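Cartes prépayées en devises : « Le solde oublié, c'est notre premier sujet de courrier »

Elle dirige depuis sept ans le service clients de Tando, une société qui émet des cartes de voyage prépayées en devises étrangères. Elle nous a reçus en juin dans les bureaux de l'entreprise pour parler des soldes qui dorment sur ces cartes une fois les vacances terminées.

Le principe du produit est connu. Le client charge sa carte en livres, en dollars ou en couronnes avant le départ, à un taux fixé le jour du chargement, puis il paie sur place. Au retour, il reste presque toujours quelque chose. « Les gens rangent la carte dans un tiroir avec le passeport, raconte-t-elle. Ils la retrouvent deux ans plus tard, elle est périmée, et ils pensent que l'argent est perdu. Dans la plupart des cas il ne l'est pas, mais il faut le demander. »

Chez Tando, le remboursement se fait par virement sur un compte au nom du titulaire. Il faut envoyer une pièce d'identité, un relevé bancaire et les quatre derniers chiffres de la carte. Le délai annoncé est de 7 jours ouvrés. Elle reconnaît qu'il n'est pas toujours tenu en septembre, quand tout le monde rentre en même temps. « On renforce l'équipe, on passe à 18 personnes, et malgré cela les dossiers incomplets nous ralentissent. Une photo floue de la pièce d'identité, c'est un échange de plus et souvent une semaine de perdue pour le client. »

La question des frais revient souvent. La carte Sorano, l'ancienne formule, prélevait une somme mensuelle après 90 jours sans utilisation. Cette ligne figurait dans les conditions générales, en page quatre. « Elle y était, mais personne ne la lisait. On l'a supprimée sur les nouveaux contrats. Les anciens titulaires peuvent changer de formule gratuitement, il suffit d'appeler. »

Elle déconseille en revanche de reconvertir de petites sommes à chaque voyage. Le client paie l'écart de taux à l'aller, puis une deuxième fois au retour. En dessous de 20 euros, elle suggère de garder le solde pour un prochain séjour ou de le dépenser à l'aéroport. « Un café et un sandwich, et la question est réglée. »

Les pièces et les billets sont une autre affaire. Tando ne les reprend pas. Au guichet de Tapley, le partenaire qui distribue les cartes dans les gares, on accepte les billets en bon état, jamais les pièces. « On nous le reproche régulièrement. Trier et transporter du métal coûte cher, et je comprends que les banques aient arrêté. »

L'autre chantier de l'année est informatique. Les demandes de remboursement passent désormais par Clustevow, un outil interne qui rapproche le numéro de carte, l'identité et l'historique des chargements. Auparavant, les agents ouvraient trois logiciels différents.

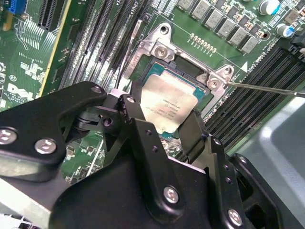 Processeur et carte mère Dell.

« L'outil fait les vérifications simples, mais le virement reste validé par un agent, précise-t-elle. Pour une succession ou un changement de nom, on reprend tout à la main. »

Dernier conseil avant de nous raccompagner : noter la date d'expiration de la carte dans son agenda dès l'achat, et demander le remboursement un mois avant. Le formulaire se trouve dans l'espace client, à la rubrique « Mon solde ». On peut aussi le recevoir par courrier, sur simple appel, entre 9 heures et 17 heures.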